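About Wotthorpe Community Computing

Wotthorpe started with two evening classes above a bakery and a waiting list that ran down the stairs. We now run 28 short courses a year in our own building on Skurnitz Street, and we still love the first night of every one of them!

Most people come to us for everyday things: spreadsheets, family photo archives, a first website, getting a small shop's books in order. Our Niskanen Room has 19 desks and a very good kettle, and it stays open until 9 p.m. for anyone who wants to practice. The lending library next door holds 3,196 books and manuals — members can borrow four at a time.

Trivum, our beginners' program, begins again in June. You don't need any experience, and you don't need to own a computer. Come by, sit in on a class, ask us anything (we like the odd questions best).

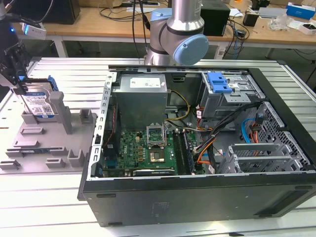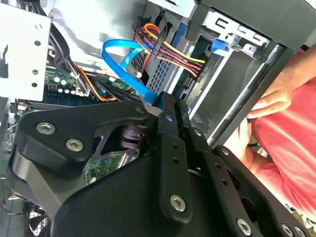
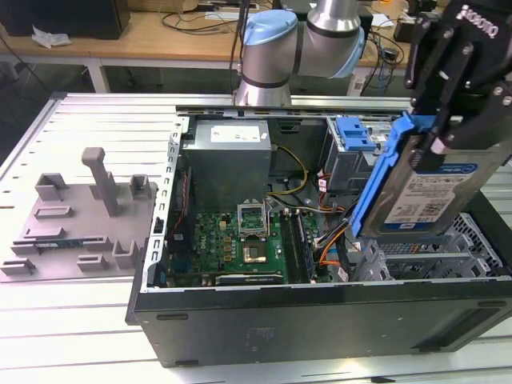 Desktop computers with the side panel off.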